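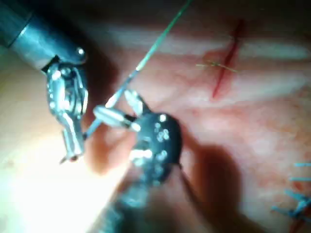 Page last changed: September, Tuesday, 5:80 build 3289

Suture Pads and Thread — Bench Gallery

Notes kept by Anjana Talukder for users of the Drevinel practice bench. The page covers the pad, the incision and the thread. Instrument care has its own page under Sikder.

Pad surface. Mottled pink and pale rose. The mottling is only color and does not mark depth or layers. Order replacements under stock number 1580. Store flat, skin side up, away from the window.

Incision. Narrow and red, close to vertical with a slight tilt. Work on one incision at a time and start from the end farther from you. Keep bites the same distance from the edge on both sides. A pad goes back on the shelf until the edges begin to tear at the bites, then into the gray bin.

Thread. Thin and green, running in a long straight diagonal over the pink between the two instruments. Green is easy to follow against this pad; the violet thread from Altel is also fine, but harder to pick out near the red. Cut lengths to some 80 cm for running stitches and shorter for single knots.

Jaws. Silver, with a small pointed tip on the left instrument. Hold the thread, not the needle point, when passing across — a bent point will drag the pad surface and leave a groove.

The Lolilska pads are paler and slightly stiffer. They are listed separately and should not be mixed into the same drawer.

Pad requests go to Anjana before noon. Write the stock number on the slip.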